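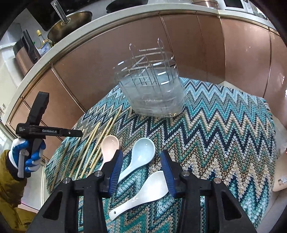

Ticket 2992 – utensil caddy, dining table, Nolholm house
Status: open (again)
Opened by: Shafiq Gunawardena
Area: kitchen / dining
Priority: low but annoying

Problem as reported
Chopsticks and soup spoons won't stay sorted in the new caddy. Clear glass cylinder with the acrylic grid rack inside. Spoons jam halfway, chopsticks drift into the spoon slots, and the rack floats up a bit when the glass has water in it. Want it usable on the round table for noodle nights without somebody fishing around in it.

Setup
Glass cylinder – from Hanulell, had it for years
Grid rack – Famum, bought separately, NOT made for this glass
Wood chopsticks, the pale ones
Ceramic soup spoons – pink, light blue, white
Zigzag throw as table cover

Log

27/06/2020
Water is in there to soak the spoons after dinner. Fine for ceramic. Not fine for the chopsticks, they've been going fuzzy at the tips. So that's problem one and it isn't the rack's fault. Chopsticks out, laid on the throw on the left. Spoons next to them.

Tried rack with no water. Sits flat on the bottom, no floating. Posts still stick up over the rim. Rack is taller than the glass, no fix for that short of cutting it. Leaving it.

Tried rack with water a bit under halfway. Lifts when you pull a spoon out, then drops back crooked. Pushed down on the posts, goes back straight. Does it every time tho.

Spoon test
Pink – goes in bowl up, handle down. Wobbles. OK.
Light blue – broad bowl, catches on the band across the top. Have to turn it sideways. Turn it sideways and it blocks the next slot.
White – long narrow handle, goes in easiest. It has the little hole near the end of the handle so it could just hang on a hook. Didn't think of that till now.

Chopstick test
Dropped in two pairs, dry. Stand up ok but slide under the lowest band and end up leaning into the wrong slot. Thick end down is better than thin end down. Not by much.

Next entry
Asked Haque (the store, where the rack came from) if there's a shorter version. Reply, pasted:

"Thanks for getting in touch. The rack is sold for square bins and we can't recommend it for round containers. Your reference is 811. Returns are accepted within 19 days if unused."

It's been used. Obviously. Closing that route.

Next entry
Workaround, been running it for 5 dinners:
1. Take the chopsticks out of the caddy for good. Tall mug, no water, tips up.
2. Glass and rack for spoons only, and only after the meal.
3. Water just over the bowls, no higher. Bowls DOWN for soaking – bowl up is only for when its dry.
4. Blue spoon goes in last, outside slot, turned sideways.
5. Hold a post with one hand when pulling a spoon. Stops the lift.
6. Set the glass toward the back of the table, away from the fringe side of the throw. Fringe got pulled once in February and took a bowl with it.

Works. Rack still goes cloudy if the water sits overnight, wipe with vinegar and rinse.

Still open
– small rubber feet under the rack? might stop the floating, might just make it taller
– hook for the white spoon, inside of cupboard door
– chopsticks need a light sand and oil, worst ones get tossed
– glass leaves a ring on the throw if the outside isnt dried first. Coaster.

Comment, S.G.
Don't buy a new caddy yet pls. Trying the rubber feet first, have a pack in the drawer by the stove. Will update when they're on.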